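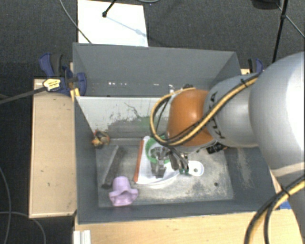
Bin cell, front compartment, side camera. Thursday, mid-morning.

Picked up where we left off with the Kokedum set. The plan for this batch is still 1000 grasps out of the front compartment, and the counter said 663 when I shut down for the day, so we're past the halfway mark and I'm in a good mood about it!

Mixed parts again. The pile in the middle is the one I care about (the green ring and the gray metal thing, both on top of the white dish). Stacks like that are where the Tullia model falls apart. It's fine on anything lying alone on the floor of the bin, like the flat white tab with the hole, but give it three things on top of each other and it goes for the biggest one and drags the rest along. So I've been biasing the layouts toward stacks all week, and I think we should keep doing it until the next training run.

The long dark bar is a pain. If it ends up along a wall the fingers can't get a side on it, and the planner gives up after 4 tries. I logged those as "no grasp" and left the bar where it was – please do the same and don't nudge it by hand in the middle of an episode. If you need to reshuffle, end the episode first, then stir, then start a new one. I had to throw out 9 episodes this morning where I'd forgotten that myself. They're in the reject folder with a note, don't merge them back in.

Lilac cup thing: grasped by the rim it's great, grasped by the wavy flared end it slips. I'd like both kinds in the data, including the slips, so no deleting the ugly ones. Same label scheme as in the Fleury set (clean, slip, miss, no grasp), with the comment field for anything odd.

Cables. The yellow and black bundle makes a pretty big loop over the orange wrist, and from the side view it hides part of whatever is right under it. I went back through a handful of clips and the ring is half gone in several of them. Not a disaster for training, the model should learn to live with it, but the labels get sloppy when you're guessing where an edge is. I'll try a tighter loop tomorrow before the first run. If the wrist starts complaining at full rotation I'll put it back.

Also want to compare bin floors at some point. Ours is so worn and smudgy that the segmenter keeps calling the pale patches parts, mostly over on the right half. Clordale's bin is newer and their false positives are way lower, but then their model did badly on our images, so maybe the grubby floor is doing us a favor? Leaving it as is for this batch.

To do: check the clamps before starting, tighten the loop, rerun the segmenter on today's rejects, finish the batch.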